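How to get the most out of a robot open day

I went to the Mirotine open day in January with no plan at all and came home with sore feet and a bag of leaflets. So before you go to one, a few things I'd do differently!

Book the hands-on slot first. At Mirotine there were 41 places for the whole day and they went quickly, so do it before you look for the coffee.

Pick two or three demos and stay with them. I stood at the Cerby stand for ages and learned far more there than I did rushing round the rest.

Ask what the job is before anything starts moving. Stacking things sounds dull until you try it with a controller in each hand - nested baskets want to tip, and you have to think about which hand goes first.

Wear something with close-fitting sleeves, and try the gloves on early (mine were a size too big and I kept missing the small buttons). Rest your hands on the table between goes. Your thumbs will thank you.
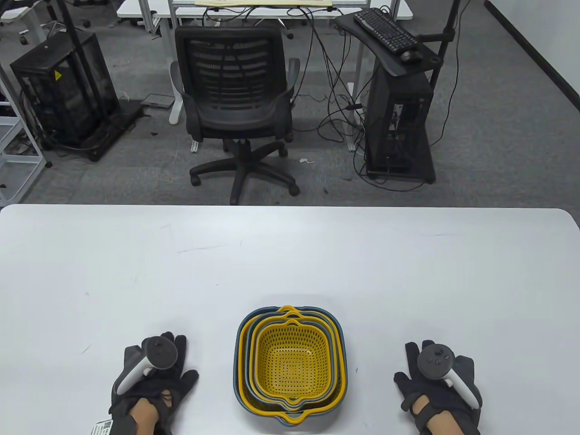 Liew wrote in to say that two short turns beat one long one, and that you should ask to watch somebody else in between, as you pick up their tricks without noticing. I'd go along with that.

Keep your first go slow. The Vollard people told me their regulars had done 2,000 practice runs between them, so don't feel bad if your first basket ends up sideways. Mine did, twice!

Last thing - take a notebook. I forgot half the names by the time I got to the bus.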